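Fetden hand-held gripper kit, worth it?

Forum > Grippers and end effectors > Kits and reviews

plainbearing
Posted April 8, 2021

Looking at the Fetden hand-held kit for demo recording. Price is 447 with the printed parts included, less if you print your own. I have a Lykkegaard arm already and the listing says the same fingers bolt onto its wrist plate. Has anyone used one for more than a weekend? The reviews on the store page all read like they were written the day the box arrived.

tabletop_ed

I've had one since September. Short version is good linkage, bad pads.

Assembly took me an evening. The printed parts were clean enough that I only had to ream two holes. Instructions are a PDF with the steps for the left finger, then a line that says to repeat for the right. Watch the order of the washers on the right side, it is not the same as in the drawing.

Most of my use is picking up foam blocks and small boxes on a table, short takes, one after another. I log cycles on a cheap counter wired to the trigger.

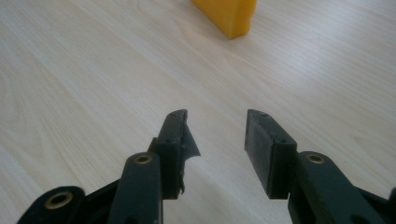
The pads are what I would want to know about before buying. Fetden rates them for up to 2,000 closes and I don't believe that number for the rubber facing. On mine the left one is torn, with a ragged flap hanging off the inner side, while the right pad still has a smooth face. Same pack, same glue, fitted the same evening. The brass eyelets at the pivots are the best part of the kit and I have not had to touch them.

Replacement pads come in a pack of 14, which sounds generous until you find out that you have to buy the whole pack.

plainbearing

Thanks. Is the pad itself replaceable or do you peel the rubber and stick on new?

tabletop_ed

Either. The pad unscrews from the bracket. I peel and reglue because I don't like running screws in and out of printed plastic.

mk_linkage

Disagree on the pads. I am on my first set and they look the same as when I put them on. I would look at alignment before blaming the rubber. If one finger leads the other by even a little, that side drags across the object on every close. Loosen the link arms, close the fingers on a flat bar, tighten again.

tabletop_ed

Did that in the first week. They meet square.

mk_linkage

Did you check it again after? Mine drifted once the plastic had settled in.

tabletop_ed

No. I can check it again, but a kit at that price should hold its alignment.

oak_and_solder

I had the Avcombe before this one and sent it back. Metal fingers, nicer to look at, but too heavy to hold out in front of you for a full session. Fetden wins on weight easily. I agree with ed about the pads though. I threw out the stock facing and cut strips from a sheet of silicone from the kitchen aisle. Thinner, grips foam fine, slips on anything glossy.

flatpackfred

Why pay for any of this? The Flirnevlow files are free, same four-bar idea, and you can print it in whatever you have on the spool. Hardware is a bag of screws and some eyelets.

mk_linkage

Because the Flirnevlow fingers don't fit the Lykkegaard wrist plate, and OP said that is what he has. You would be redrawing the bracket.

flatpackfred

It's a bracket. Redraw it.

oak_and_solder

I tried the Flirnevlow print in PLA. The pivots wore oval. Might be fine in PETG, I didn't go back to it.

plainbearing

I don't want to redraw anything, I want to record. Sounds like the plan is to buy the Fetden, order a pad pack with it and recheck the alignment after a week or so. Does the Lykkegaard adapter ship in the box?

tabletop_ed

Not in mine. Separate line on the order form, easy to miss. Get the one with the slotted holes. The round hole version puts the fingers a little off center and they don't take it back once it's been bolted on.

mk_linkage

Second that on the slotted one.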